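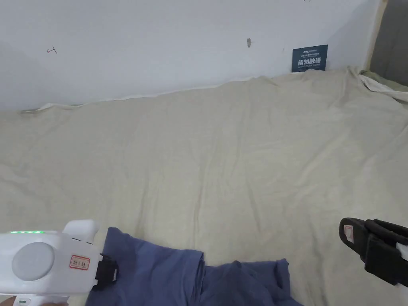 Section 4. Two-Handed Cloth Folding with the Grendus Pair

By now your club has both hand-held grippers charged and talking to the logger. Great - this is the section where it gets fun! Cloth is the hardest thing the Plarnstead student league asks you to teach a robot, and a good set of folding demos will carry your team a long way in the March round.

You will need
Two Grendus hand grippers
One piece of plain clothing, any solid color
A bed or a wide padded table with a plain cover
The Kedness logger, version 11 or later

4.1 Getting the surface ready

1. Spread the cover over the whole work area. Small wrinkles are fine and even useful, so don't waste club time ironing.
2. Pick clothing that stands out from the cover. Dark blue on cream works beautifully.
3. Drop the garment from elbow height so that it lands in a heap. Do this fresh for every demo.
4. Open and close each gripper fully, twice. The logger shows a check mark next to L and R.

Note: If only one check mark shows up, go back to 3.6 and pair again. Swapping the batteries will not fix it. 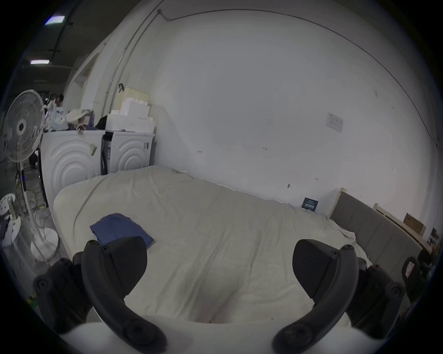 4.2 Setting the start pose

5. Hold both grippers over the bed with the fingers pointing down and inward.
6. Keep them still until the logger beeps. It needs to find the wall and the corners of the bed before it can track you, and a room with plenty going on in the background helps it a lot.
7. Say the task name out loud ("fold shirt", "fold pants") and press Start.

Caution: Keep sleeves, hair and lanyards away from the finger joints. The jaws close harder than most first-timers expect.

4.3 Recording a fold

8. Pinch one corner or edge of the garment with the first gripper. Take a small bite of fabric, no deeper than the pad.
9. Lift slowly and let the cloth hang for a moment.
10. Bring in the second gripper, find the opposite edge, and pinch.
11. Pull gently until the cloth opens up, then lay it down flat.
12. Fold in half, let go with both grippers, and back away before you press Stop.
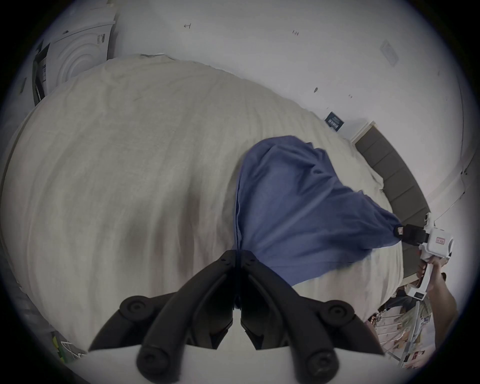 Two people can share the job, one gripper each, and our newer members love doing it that way. Agree on who moves first. If your hands bump, keep going - a small recovery in the middle of a demo is good training data and Mok will happily learn from it.

Note: Mok is the practice model that comes with the kit. It begins to show decent folds after 40 demos of one garment and gets much steadier at 125. Mixing garments too early slows it down.

4.4 Checking your demos

13. Open the session in Kedness and play each demo at double speed.
14. Delete any demo where the tracking line turns orange for longer than a second.
15. Rename the session with your team name and garment, then upload.

Caution: Do not unplug the logger during an upload. A full session takes almost 49 minutes on a school network, so start it before cleanup.

Continue to Section 5 for hanging and stacking.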